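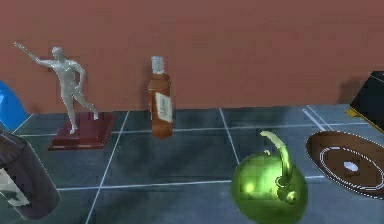 Statuette and bottle on the tiled floor, render.

Notebook, Saturday, morning

Continued with the listing for the Rakonbridge flat (two bedrooms, top floor, lift). The Gounder office wants the floor plan and the virtual tour together, and they asked again if the plan can go first. I said no. Last time the plan went first and the room sizes in the tour were different from it, so the agent had to print the brochure again.

Measured everything a second time with the laser. The living room is all right. Bedroom 2 is the problem: the chimney breast takes a piece of the wall and I don't know if the old plan has measured in front of it or into the alcove. I have now measured both and written both on the paper plan, in pencil. For the listing I will use the larger one with the words "into alcove", as Gounder do in their other brochures.

Rent is to be advertised at 1,645 per month, unfurnished, parking space included. The draft from Thursday still had the parking as separate. Corrected in the text, not yet corrected in the summary box. To do!

Tour model: I opened it in Vitura and the ceiling in the hall was too low. The cause was my own mistake, I had typed the door height in the wrong field. After the correction the hall looks normal. The doors in this flat are narrow, I put 900 for the entrance door only, and the inside doors I must still check against the paper. If somebody opens the file before me, please do not "repair" the doors.

Export took roughly 30 minutes at the high setting. At the medium setting it is much quicker and on a phone I see no difference. I propose medium for all lettings and high only for sales. Please write below if you disagree.

Jillent (the upload tool) refused the file again. The message says only "field missing". I compared with the listing which went through last month and there the council tax band was filled in. Here it was empty, as the landlord did not send it. I have asked him by e-mail. Until then the listing stays as draft and nobody should press publish.

Wording. I had "benefits from" four times on one page. Now it is once. "Deceptively spacious" I took out, I have never understood whether it means large or small.

Still open:
- council tax band
- inside doors
- summary box, parking
- ask Gounder which day the keys come back

Comments

Medium for lettings is fine with me. For sales please keep high, the sellers look at it on a big screen.

The inside doors are on the back of the paper plan, bottom corner, my handwriting, sorry.

The Jillent message also comes when the deposit is empty. Check this too before you wait for the landlord.

Contact the listings desk | Copyright, all rights reserved | Back to top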